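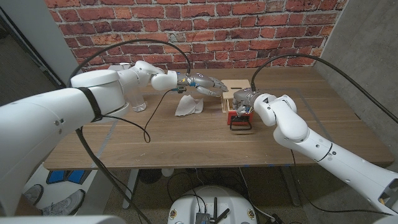 The Card Slot by the Door Should Go

Most mid-range hotel rooms built or refitted in the past two decades have a small plastic holder on the wall inside the entrance. The guest drops the key card into it and the room gets power. When the guest leaves with the card, a relay opens after a short delay and the lights, most of the outlets and the fan coil shut off. The trade calls it an energy saver switch. My argument is that it saves less than its sellers claim, that it moves a cost onto the guest that never appears in any report, and that a hotel planning a refit now should leave it out of the drawings.

I spent several years specifying room electrical systems for a regional chain and have since done the same work as a contractor. I have put in a lot of these holders. The property I know best is the Niskanen, a mid-range business hotel on Skorkgate, where they came with the original fit-out.

Start with what the switch detects. The basic version detects that an object of card thickness has been pushed into a slot. A loyalty card will do it, and so will a folded piece of cardboard or the laminated breakfast notice. Guests learn this on their first trip. At the Niskanen, housekeeping recorded what was in the holder whenever they entered a vacant but occupied-status room in January. In 35 percent of those rooms something had been left in the slot and the power was on. Those rooms were saving no energy at all while the guest was out, and they were disproportionately the rooms of long-stay guests, where the saving would have been largest.

The usual answer is to buy the version that reads the card. It contains a small radio reader and accepts only a valid room key. This fixes the cardboard problem and creates another one. Two people share a room, and one goes down to the gym with the only card in the holder. The other person is left in the dark. Front desks respond by issuing a second card at check-in, and often a third on request, and one of these then lives in the slot for the whole stay. The reader confirms that it is a valid key. The room is empty and the air conditioning is running. The hotel has paid a good deal more for the same result.

Next, look at what the load is. When these holders first became common, a room might have had eight or nine incandescent or halogen lamps, and switching them off was worth the trouble. A room relit with LED draws very little on the lighting circuit. With every lamp on, the rooms on Skorkgate now use around 40 watts. The television in standby is negligible. The load that matters is heating and cooling, and here a hard cutoff is a poor control method. A room left without conditioning through a summer afternoon has warm walls, a warm mattress and warm furniture. The guest returns, inserts the card, feels the heat and turns the thermostat to its lowest setting. The fan coil then runs at full speed for most of the evening. In a humid climate there is also moisture in the carpet and the drapes, and the smell that goes with it. Engineering departments know this smell well and generally blame the carpet.

Some savings do remain. If the room is empty all day and the guest comes back after dark, the cutoff beats leaving the system at full setpoint. But full setpoint is the wrong thing to compare it with. The fair comparison is a setback: the room drifts a few degrees from the chosen temperature when it is empty and recovers in a short, predictable time. A setback needs a thermostat that knows whether the room is occupied, and that equipment is no longer exotic.
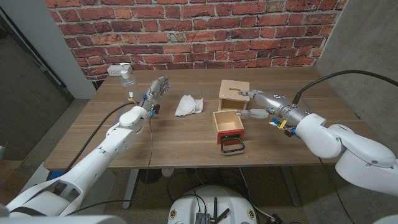

Two white robotic arms over a wooden table, with a red brick wall behind.

The usual arrangement is a door contact paired with a passive infrared sensor. The door opens and closes, and the sensor looks for movement. If it sees movement after the door has closed, the room is occupied and stays occupied until the door opens again, however still the occupant may be. If it sees none for 20 minutes after a door event, the room is empty. The logic is short enough to write on an index card. It handles sleeping guests, which a motion sensor alone does not, and it handles couples. It does not care who has which key.

We ran this on one floor of the Niskanen with Deltach thermostats, which have the sensor in the faceplate and take the door contact as a wired input. The holders were left in place on the floors above and below. I am not going to quote an energy figure from that work. The floors had different occupancy and one of them had a corner exposure that the other two lacked, and a number from such a small sample would get copied into a sales deck. What I can say is that the sensor floor did not use more than its neighbors, that calls to the desk about warm rooms fell to almost none there, and that calls about dead outlets stopped.

The outlets deserve a section of their own. In many rooms with a card slot, the installer has put every socket on the switched circuit, or every socket except the one behind the minibar. A guest who leaves a laptop charging and goes to dinner comes back to a laptop that has not charged. Someone with a breathing machine, a refrigerated medicine or a camera battery has a more serious version of the same problem. The wiring diagrams I was given in my first job had one unswitched outlet per room, located behind the desk, unlabeled. I asked what it was for and was told it was for the vacuum cleaner.

A phone charger with nothing connected to it draws close to nothing. There has never been a good energy case for switching outlets. It happened for the reason many things happen in hotel wiring: it was one fewer circuit to pull.

Reijo Mäkelä, the chief engineer on Skorkgate, disagrees with me on part of this, and his objection is the best I have heard. A card holder, he says, is a device any electrician can replace with a screwdriver. It has no battery, no firmware and no pairing procedure. When an occupancy thermostat fails, it may fail in a way that looks like working, and a room can sit at the setback temperature with a guest in it. He had one of these on our trial floor, traced to a door contact whose magnet had shifted in the frame. The guest had been cold for a night before mentioning it at checkout.

I accept the point and would write the specification around it. The door contact should be wired. The default on any fault should be occupied. The thermostat should accept a button press as proof of life and hold it until the next door event. If the system reports to a central server, the room must still work correctly with the server unplugged. Skarneo, which supplies the building controls there, wanted the occupancy logic to run on its own gateway, and we declined. A guest's heating should not depend on a network switch in the basement.

Cost is the last objection. A basic holder costs very little and an occupancy thermostat costs several times as much. But nearly every refit replaces the thermostat anyway, so the real difference is the door contact, its cable and some commissioning time. Against it goes the relay, the holder, the contactor in the room panel and the supply of extra cards. The Niskanen was buying 800 replacement cards a quarter when I last saw the purchase record, and a fair share of them had gone out as spares to feed the wall.

For a hotel that cannot refit yet, there is a modest job worth doing in the meantime. Open the room panel, move the outlets to the unswitched side and leave the holder to run the lights alone. Put the fan coil on the unswitched side too if the thermostat has any setback mode — many do, and it has usually never been enabled. On Skorkgate an electrician needed less than an hour per room. Label the circuit afterward.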